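How to clean a white table and keep it white

Posted 7/28/24 in Around the House

I love a white table. It makes a dark room feel twice the size, food looks great on it and every coloured bowl you own gets its moment. It also shows turmeric, biro, coffee rings and that grey shadow where everyone rests their wrists. I've had mine for years now and it still comes up beautifully, so here's everything I do, from the daily wipe to the big stain rescue.

Find out what your top is made of

Have a look at the underside before you buy any cleaner. If you can see chipboard or MDF with a smooth hard skin on top, you have laminate or melamine. If it's painted timber, you'll usually find brush or roller marks, or a bit of bare wood around the screw holes. Solid surface feels slightly warm and is the same colour all the way through. Stone is cold and very heavy. Mine is a laminate one from Hakero, the Indus model, and most of what follows works on any laminate or melamine top. For painted timber, stick to the gentle steps. For marble, stop here and look up a stone guide, as vinegar and lemon will eat into it.

The everyday wipe

Fill a bowl with warm water and add a small squirt of dishwashing liquid. Less than you think! Too much soap leaves a film, and the film grabs dirt, and that's how a white table goes dull.

Wring a microfibre cloth until it stops dripping and wipe in long strokes from one end to the other. Go over it again with a second cloth and plain water, then dry it with a tea towel. The drying makes the biggest difference of the lot, especially if your water is hard.

Do the edges too. Fingers go there constantly and cloths hardly ever do.

White tops under an arm

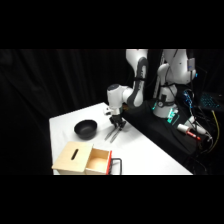
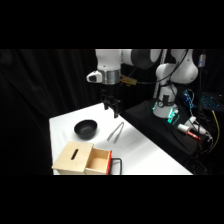
Once a week, get down low with a lamp on the far side and look across the surface. Smears and sticky patches that you can't see from above will jump right out. I do this on Sunday nights with the overhead light off and it's weirdly satisfying.

Getting stains out

Start with the mildest thing and only move up if you have to. Test each one on a corner first.

Tea and coffee: mix bicarb soda with a little water until it's like toothpaste. Spread it on, leave it for 10 minutes or so, then wipe it off with a damp cloth. Don't scrub with it, as bicarb is a bit gritty and will take the shine off a gloss top.

Turmeric and curry: same paste, then sunlight. If you can carry the table outside, or push it up to a sunny window, the yellow fades all by itself over an afternoon or two. I was thrilled the first time I saw this work.

Biro and marker: a dab of methylated spirits on a cotton bud, rolled over the mark and lifted away. Keep it well clear of painted tops and open the window.

Sticky residue from tape or labels: a drop of cooking oil, five minutes, then your soapy cloth.

Scuffs: a clean white eraser. Yes, a school one. Coloured erasers can leave their own streak.

I keep melamine sponges for emergencies. They do work – they're also a very fine abrasive, so every go takes a little gloss with it. If you use one, press lightly and do it once.

What about scratches?

Some people wet-sand with 2000 grit paper. On solid surface that can be lovely. On laminate, please don't, you'll go straight through the pattern layer and there's no way back. For a chip in laminate, use a matching repair paste, put it on in thin layers and let each one set before the next.

Looking after your cloths

A grubby cloth just moves grease around. I wash mine at 60 degrees without fabric softener, which clogs the fibres, and hang them on the line. Keep a separate set for the table so they never meet the oven cleaner.

Small habits that help

Put felt dots under vases and unglazed pottery. Use a trivet for anything off the stove, as heat can lift laminate or turn it yellow. Put newspaper down before the kids paint, and tape it at the corners. Wipe up beetroot the second it lands.

Next up I'm doing white chairs, including the fabric kind, so wish me luck!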